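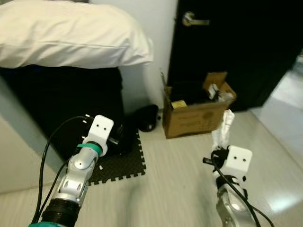

Will the introduction of automated room turnover at Sukholm reduce the number of housekeeping positions? The current plan keeps every permanent housekeeping position in place and changes the duties attached to many of them.

Keltton wishes to set out those changes for employees, guests and partners in the posts that follow. Questions may be left under any post and will be answered by the operations office.

Sukholm is the largest residence managed by Keltton, with 467 rooms let to students, visiting staff and short-stay guests. When a room is vacated, it must be cleared, cleaned, inspected and made up before the next arrival. The first of these steps has long been the heaviest part of the work.

Under the new arrangement, two-armed robots supplied by Gromico will carry out clearing tasks. These are picking up items left on floors, sorting them into boxes and gathering used linen. Cleaning of bathrooms and kitchens, final inspection and all contact with guests remain with our employees.

The service begins in August on the ground floor only. It will be extended to 100 rooms when the floor supervisors have confirmed in writing that the first stage meets the agreed standard. No date has been set for any stage after that.

Working hours: the early shift will start at 7:30 a.m. in place of 6:00 a.m. on floors where the robots are in service. Contracted hours and base pay are unchanged. Employees who receive the early-start allowance will continue to receive it until their next contract review.

Several employees have asked whether that allowance will be lost after the review. The matter is still under discussion with the staff council, and Keltton is not in a position to give an assurance today.

A new role of room systems attendant has been created. Each attendant will oversee up to 5 robots from the floor, decide on items the robots cannot sort, and stop any machine when necessary. The role is one pay grade above room attendant and is open first to present employees.

Training is provided by Kuruc at the residence, during paid hours. Wojciech Wasilewska, head of training at Kuruc, has prepared the course with the housekeeping supervisors. No previous technical experience is required. Course materials may be requested in large print.

On lost property: any item of apparent value must be handed to an employee and entered in the register by that employee. Robots do not discard guest belongings. Boxes of cleared items are checked by hand before they leave the floor.

On individual performance: the records kept by the robots will be used for maintenance and safety. They will not be used to set room quotas or to compare one attendant with another. This undertaking forms part of the written agreement with the staff council.

"My colleagues asked for less bending and lifting, and they asked to keep a say in how a room is finished," states Gitau Langat, housekeeping manager at Sukholm. "We shall be judged on both."

Employees who do not wish to work alongside the robots may apply for a transfer to another floor during the first stage. Applications go to the housekeeping office, which is open until 4:00 p.m. A printed copy of these posts is available at the same desk.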